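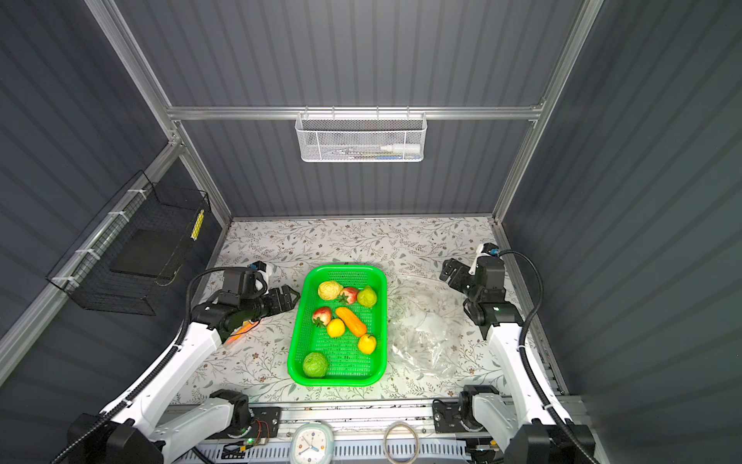 Can It Put Away the Groceries? Two-Arm Robots and Ordinary Chores
Final project report, Household Automation elective
Posted in May by the Avura project group, Ulonville
14 shares | 3 comments
Search student work... Go

Our group wanted to know whether a pair of robot arms can do a kitchen chore well enough that a person would want one. We picked putting away produce. It is a job most people do every week, it takes little thought, and a store worker does a version of it all day long. If machines are close to being useful in a house or on a shop floor, this should be one of the first places it shows.

The work was done at the Nepia teaching lab over one term. Our control program is called Nimen. It was started by last year's group and we rewrote most of it.

What we asked the arms to do

There were two tasks. In the first, the arms had to take produce out of a plastic basket and place it in a bag. In the second they had to put the produce back in the basket without dropping anything or pushing the basket off its spot. We used artificial fruits and vegetables so the shapes would stay the same from week to week. Real strawberries would not have lasted through a Monday session.

Each arm has a gripper with two flat fingers. The program learned from runs that we drove by hand. We recorded 583 of these, and this took more of the term than anything else in the project. A recorded run was thrown out if the driver paused for a long time or if the object had to be picked up more than twice.

After training we let the program run without help. It made 2,132 grasp attempts before we stopped collecting results. An attempt counted as good if the object left the surface and ended up where it was supposed to go. We did not give partial credit.

What went well

Round and medium-sized things were the easiest. The lemon and the mango gave very little trouble once the lighting was fixed. The arms were also patient in a way people are not. They did the last run of the afternoon at the same speed as the first.

Pear shapes were harder than we expected. The narrow end gives the fingers less to hold, and the wide end pushes them apart. If the fingers close too high, the object slides down and out.
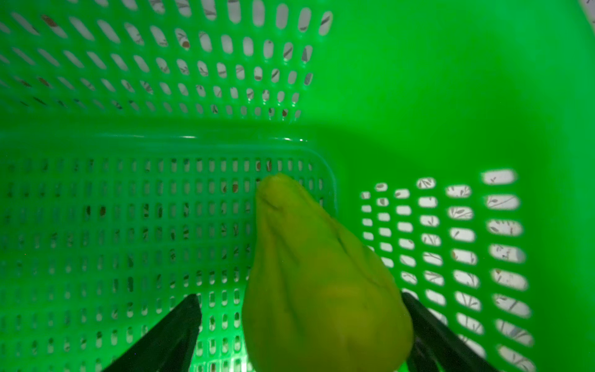 The grip we ended up wanting has one finger on each flank and the narrow end pointing up. In the early recordings we had closed on pear shapes from whatever direction was quickest, and the program copied that. We went back and recorded another 167 runs using only the better grip. These are included in the total given above. Drops went down after that, although we changed the closing force in the same week and can't say how much of the improvement came from each.

The basket was its own problem. It is bright green and full of holes, and the pattern on the table shows through them. The wrist cameras see all of this. A green object against green plastic was sometimes missed completely. A solid bin in a plain color would probably have raised our numbers, but people have baskets like this one at home, so we kept it.

What went badly

The bag. A thin clear plastic bag has no fixed shape, and the camera mostly sees the table through it. The program could often find an edge, but it could not tell whether it had one layer or two. When it picked up both layers the bag stayed closed and the other arm pushed the fruit against the outside. We gave the bagging task almost 10 lab sessions and never got to a point where we could walk away from it. For the final test a person opened the bag first. We report that result separately because it is a different and easier job.

Small objects near the basket wall also caused trouble. The fingers need room on both sides, and in a corner there isn't any. A person would roll the fruit out with one fingertip. We tried to teach this and got it to work with the strawberries on some days.

Time

Both tasks were slower than doing them by hand, and by a lot. We went back and forth on whether this matters. In a house it might not, if the machine can work while everyone is out. In a store it does, because a cart in the aisle is in the way until it is empty. A slow machine also has to be reliable, and ours needed someone close by to reset it.

So can they do chores yet

Based on our tests, part of one chore. Moving firm objects of a known size from one place to another works well enough to be useful if somebody sets up the space. Anything with soft plastic in it does not. We also tested in one place with one table and one basket, so we can't say how the program would do in a kitchen it has not seen before.

We started the term thinking that picking up the fruit would be the hard part and the bag would be a detail. A group continuing this work should start with the bag.

Suggestions for next year

Record the bag runs first, while everyone still has patience for it. Keep the closing force fixed for the whole term or write down every change. Try a second basket in another color. Label the recordings by object as they are made, as sorting them afterward took us most of a week.

3 comments
Share this report
Search student work...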